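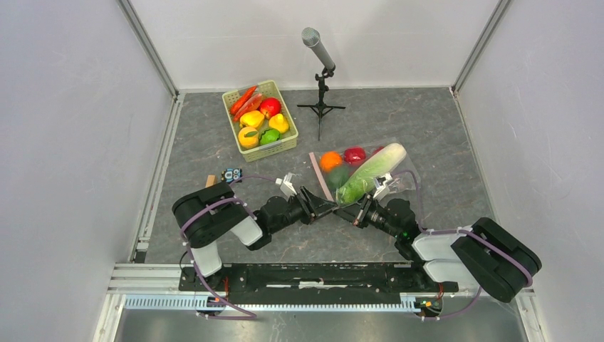
양팔 소분대 현장. 오른쪽에 배추 든 지퍼백, 왼쪽 뒤에 바구니

Handale 소분실 양팔 작업대 점검표 (코멘트 포함)
구분: 7월 정기 점검
점검: 소분실 오전조
같이 본 사람: Karim Abdelaziz(설비), Amr Berrada(포장 라인)
표기: 양호 / 조치 / 보류

이번에도 코멘트 칸이 모자라서 그냥 길게 씁니다. 지난번에 "양호"만 주르륵 적었더니 카림 씨가 이러면 읽을 게 없다고 해서요. 읽을 거 많이 드릴게요!

가. 전원 켜기 전

1. 비상정지 버튼 눌림과 복귀
결과: 양호
코멘트: 눌러 보고, 돌려서 풀고, 다시 눌러 봤어요. 버튼 앞에 빈 상자 쌓아 두는 버릇은 아직 남아 있네요. 오늘도 두 개 치웠습니다. 바닥에 노란 테이프 붙여 달라고 신청해 놨어요.

2. 상판 정리
결과: 조치
코멘트: 사진 보시면 왼팔 옆에 파랑 검정 섞인 장난감 같은 거랑 작은 나무 블록이 있죠. 작업 시작할 때 상판에는 바구니하고 지퍼백처럼 그 작업에 쓰는 것만 두기로 했으니까 이건 조치로 적습니다. 손으로 포장할 때는 옆에 뭐가 있든 제가 알아서 피했는데, 이제는 팔이 지나가는 길을 먼저 생각하게 돼요. 집에서도 식탁 치울 때 그러고 있더라고요 ㅎㅎ

3. 케이블
결과: 조치
코멘트: 보라색 케이블이 왼팔 바깥쪽을 타고 내려와서 앞쪽 레일 위로 고리처럼 넘어와 있습니다. 제가 앞에 서면 딱 앞치마 끈 높이예요. 오른팔 쪽도 아래로 처진 구간이 있고요. 클립을 하나씩 더 달되, 팔을 끝까지 뻗었을 때 당기지 않는지 카림 씨가 보고 위치를 정해 주기로 했습니다. 그때까지는 앞치마 끈을 뒤로 묶어 주세요.

4. 배선 덕트와 커넥터
결과: 보류
코멘트: 왼쪽 받침에서 빨강 주황 계열 전선이 내려오는 데, 덕트 위에 커넥터가 모여 있는 자리요. 행주질하다가 손이 자꾸 그리로 갑니다. 덮개를 씌울 수 있는지 Avix에 물어봤고 답 기다리는 중이에요. 제가 뽑거나 눌러 보지는 않았어요. 여긴 설비 담당만 만지는 걸로 합시다.

나. 전원 켠 뒤

5. 집게 끝 상태
결과: 양호
코멘트: 손끝이 두 개짜리 검정 집게, 양쪽 다 확인. 갈라진 데 없고 이물질 없음. 지난 점검 뒤로 누적 동작이 667회라고 화면에 뜨던데 생각보다 적어서 아므르 씨랑 좀 놀랐어요. 잎채소 하는 날에는 우리가 절반은 손으로 해서 그런 것 같습니다.

6. 두 집게가 가까워지는 자리
결과: 양호, 주의 표시 추가
코멘트: 봉지를 다룰 때 집게 두 개가 가운데서 거의 맞닿을 만큼 붙어요. 사진에서도 배추 잎 쪽 바로 아래에 모여 있죠. 여기가 손가락이 제일 위험한 자리라고 저는 생각합니다. 봉지가 비뚤어져 있으면 사람 마음이 살짝 당겨 주고 싶거든요. 저도 첫 주에 그랬고, 아므르 씨한테 크게 한 소리 들었어요. 멈춤 누르고, 표시등 바뀐 거 보고, 그다음에 손. 순서 꼭 지켜 주세요.

7. 손목 카메라
결과: 양호
코멘트: 양쪽 다 화면 잘 나옵니다. 투명 비닐이 번들거릴 때 화면이 하얗게 뜨는 건 여전해요. 조명 각도를 조금 돌려 봤는데 확 나아지진 않았습니다. 렌즈는 마른 천으로만 닦기. 알코올 스프레이를 직접 뿌리는 분이 계신데(누군지 압니다) 하지 마세요.

8. 소음
결과: 양호
코멘트: 작업자 서는 자리에서 71데시벨. 예전에 쓰던 Majumder 밀봉기보다는 훨씬 조용한 느낌이에요. 그런데 조용하니까 팔이 움직이는 중인지 멈춘 건지 귀로는 모르겠어요. 예전엔 소리만 듣고도 등 돌린 채로 알았는데 말이죠. 동작 시작할 때 짧은 알림음이 나게 해 달라고 요청합니다.

다. 사람 쪽 점검

9. 교대와 휴식
결과: 조치
코멘트: 이 항목은 제가 넣자고 했어요. 작업대 들어오고 나서 손목은 정말 편해졌습니다. 배추 한 통씩 들어서 봉지에 밀어 넣는 걸 하루 종일 하면 저녁에 젓가락질이 힘들었거든요. 대신 서서 지켜보는 시간이 길어졌어요. 오늘 아침에 재 보니까 제가 28분을 한자리에 서서 화면만 보고 있더라고요. 눈도 뻑뻑하고 허리도 뻐근하고, 솔직히 졸립니다. 감시 자리도 포장 자리처럼 돌아가면서 서게 해 주세요. 높은 의자 하나 놓는 것도 같이 부탁드려요.

10. 신입 교육
결과: 보류
코멘트: 교육 자료가 Flimwood에서 받은 영문 그대로입니다. 그림이 많아서 대충은 알겠는데 오류 메시지 부분은 카림 씨가 옆에 없으면 다들 전원부터 끄고 봐요. 자주 뜨는 것만이라도 한글로 적어서 벽에 붙이면 좋겠습니다. 초안은 제가 써 볼게요, 맞춤법은 누가 좀 봐 주시고요. 그리고 기계가 못 집은 걸 사람이 마무리하는 요령, 이건 어느 자료에도 없어서 선임들이 입으로 알려 주고 있습니다. 이것도 교육 시간으로 쳐 주셨으면 해요.

11. 속도 설정 권한
결과: 조치
코멘트: 바쁜 날에 누가 속도를 올려놓고 그대로 퇴근한 일이 있었습니다. 오후조가 모르고 시작했다가 깜짝 놀랐대요. 다친 사람은 없었고요. 바꾸면 일지에 적고 조 바뀔 때 말로도 한 번 더 전달하기로 오늘 아침에 다 같이 얘기했어요. 비밀번호를 거는 방법도 나왔는데, 그러면 속도를 낮추고 싶을 때도 못 낮추잖아요. 그래서 저는 반대. 아므르 씨는 찬성. 이건 다음 점검 때 다시 얘기하기로 했습니다.

조치 담당
2번 상판: 오전조, 오늘 바로
3번 케이블 클립: Karim Abdelaziz
4번 커넥터 덮개: Avix 답변 오면 Karim Abdelaziz
8번 알림음: 요청서 제출함
9번 순환 근무표와 의자: Amr Berrada가 반장님께 전달
10번 한글 오류표: 저
11번 속도 기록: 각 조 마지막 퇴근자

추가 메모: 점검표 종이가 자꾸 젖어서 글씨가 번져요. 비닐 파일 남는 거 있으면 소분실로 하나만 보내 주세요.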